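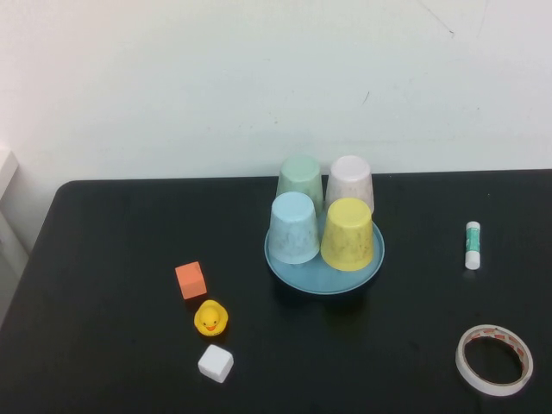

Figure 3. Tabletop for the cup-clearing task, with four upturned cups at the plate and several unrelated objects.

4.2 Clearing the cups

I'll admit I thought this one would be easy. Picking up a cup is the kind of chore a four-year-old does without looking, and our Tamance controller had already gotten through the block tasks in Section 4.1 with very little fuss. So we gave it the layout in Figure 3 and asked for one thing: take the cups away and leave everything else alone.

We ran 120 trials, and 58 ended with all the cups in the bin and the other objects where they started. My co-author Crescencio Escobedo thinks that's pretty good. I don't, at least for anything you'd want in a kitchen — but we agree on where the trouble is. Upside down, a cup gives you a narrow end on top and sides that slope outward, so a grasp that closes too high tends to slide. The back pair is worse. The mint-green and whitish cups stand so close together that there's hardly any room for a finger between them, and the cups in front hide their lower parts. The planner from the Quezada library kept wanting to go in from the front anyway!

The light-blue cup gave us a different headache. Its rim laps over the left edge of the plate, and the two are close in color, so the segmenter often merged them into one object and we got a grasp meant for something much wider. Swapping in a model trained on 400 extra views of pastel dishes helped with this cup and did nothing for the rear pair.

The clutter (foam cubes, rubber duck, glue stick, tape roll) mattered less than I expected. Most of the bumps we logged involved the duck, usually on the way out with a cup already in hand. We come back to those exit paths in Section 4.3, where the arm also has to pick up the plate.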